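Open afternoon at the Skistitum, Hanthorpe

I had been meaning to go to one of these since the place opened its doors in February, and I finally managed it with Nabila Zerouali, who drove, and who had packed enough sandwiches for a fortnight. The Skistitum is the old seed warehouse on the Udesville road, three floors of it, now given over to people who test ordinary household things. Kettles on the ground floor, bedding up top (very warm up there, take your coat off first), and in the middle the kitchen rooms, which is where we spent nearly all our time.

We were met by Lahcen Berrada, who took our group round and has a lovely booming voice, handy when you're stuck at the back as we were. He started us off with the kettles and I'm afraid I drifted a bit. A kettle's a kettle. But then up the stairs, past a corridor lined with 181 mugs on hooks (there's a sign with the number on it, and a man in front of me was very keen to read it out), and into the washing-up room, and I perked right up!

I love a dish rack. I've had four in ten years and hated three of them, so I had opinions ready. The one set up on the white table was a black wire one with a ribbed black tray in the bottom and a little round drain hole in it, and the plates stood up at the back in a wire holder of their own. 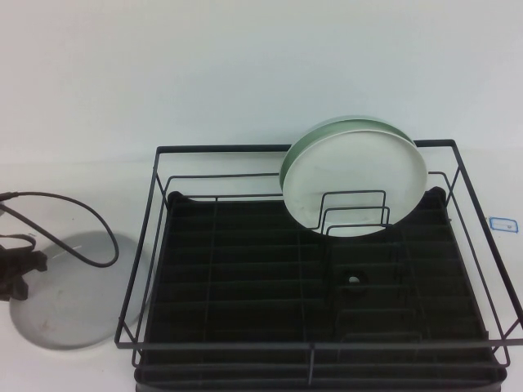
The rack with its plate holder, a white plate in front and a green-rimmed one behind.

What I liked straight away was the shape of the holder, three loops of wire one inside the other. My rack at home has a row of little prongs all along one side and my big plates fall through them like a drunk through a hedge. Nabila thought you'd want more than one holder if you had a family to feed, and she's probably right, but there are two of us and a cat, so I was sold.

Fuseini Aryee looks after that room and he was very patient with my questions. I asked about the ribs in the tray, as mine has a flat one that grows a sort of tea-coloured pond by the end of the week. He told us the tray is the part people write in about most. They had 400 replies to their last postal survey and he has read every single one, poor man. Plenty of them were about trays that are a misery to scrub. I did wonder how you'd get a brush into all those grooves, and he laughed and said an old toothbrush, same as everybody.

We then had a long chat, the whole group of us, about whether plates should go in the rack biggest first. Latifa Shehata, who'd come over from Suwannarat's the cookshop, says always biggest at the back and she won't be moved on it. I just bung them in. 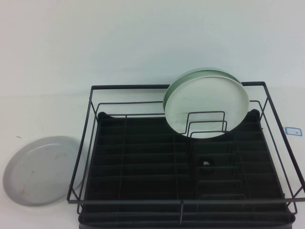
Two plates up in the rack and a light grey one flat on the table beside it.

I took rather a fancy to the plates too. The sage green is just the colour I've been trying to get for the kitchen cupboards, and it looks so well with the black wire. The grey one's nice enough, with a shallow well to it, though it had a few brownish marks on it and I'd want something deeper for pasta. Nabila preferred the grey. We very nearly fell out over it on the stairs.

Tea was in the yard afterwards, 3 pounds for a cup and a slice of something, and Nayeli Nava's ginger cake is worth the drive by itself. I had two slices. Parking is round the back and holds 40 cars, so do get there early, as we ended up on a verge and had to climb out on my side.

They're doing another open afternoon in the summer with the ovens running, and I've already put our names down. If you go before I do, ask Fuseini about cutlery baskets. We ran out of time and I've still got a list.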